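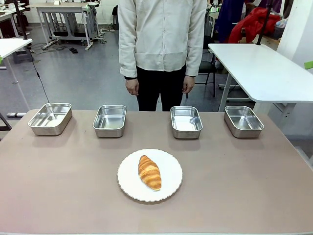 The Weight of a Loaf

The inspector reached Stuvham at first light with a balance in a padded case and a set of brass weights certified to a tenth of a gram. The order from the district office in Stestiseck ran to two lines. Bakers in the town were selling a 400 gram loaf. A complaint had been received that it was not 400 grams.

There were two bakeries. The first, on the square, was in order. The second was called Golto and stood at the bottom of the river road, next to a shut dye works. The inspector bought a loaf there at the posted price, carried it to the back room of the post office, leveled the balance on the sorting bench, and waited for the pointer to settle.

The loaf weighed 418 grams.

The procedure allowed for a short loaf. It gave the fine, the form, and the number of days in which the fine could be appealed. For a heavy loaf it gave nothing. The inspector cleaned the pans, checked the zero, and weighed it again. 418.

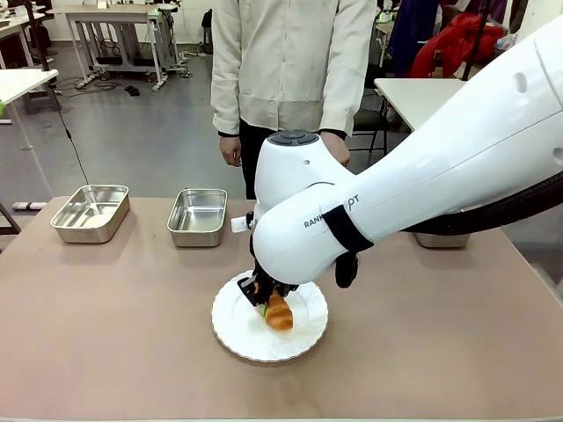

A large tabletop with a pinkish-tan, matte surface.

Over the following week the inspector bought a loaf every morning and entered the result in the book. The excess was always 18 grams. Crust color varied, and so did the height of the crown. On the fourth day the crumb was slightly damp and the salt a little high. The weight held.

A baker working by hand cannot do this. Dough loses water in the oven, and the loss depends on the flour, the shape, the position on the shelf and the weather outside the door. In November, with the river fog coming up the road, a spread of ten grams in either direction would be considered good work.

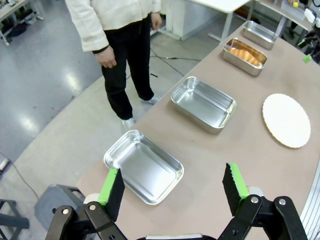

The baker at Golto was an old woman with a scale older than the inspector's. She was asked to explain the excess and said that there was none. Her loaf was the loaf of Stoica, the village upriver where she had learned the trade, and in Stoica the loaf had always been that size. The inspector noted this under Remarks. A round white plate with a scalloped edge is of no use in establishing a weight, but she put one down on the counter, set a heel of bread on it, and waited until the inspector had eaten it.

The old measures were kept in the cellar at Stestiseck. The register for Stoica had 712 entries, most of them for grain and rope. Entry 175 was bread. It gave the village loaf in a unit that had been out of use since the dam was built, with the conversion penciled in the margin by a later hand: 418 grams.

Stoica had been under the reservoir for most of the baker's life. The register had never been closed, so the standard was technically in force, although there was no place left in which to enforce it.

The inspector copied the entry, had the copy stamped, and drove back down the valley. The report took one page. Complaint examined. Loaf found to conform to standard. Under Standard the form left a blank, and the inspector wrote Stoica, and then the number of the entry.

The copy was left at the bakery with the brass 18 gram combination from the set, a ten, a five, a two and a one, signed out as on loan.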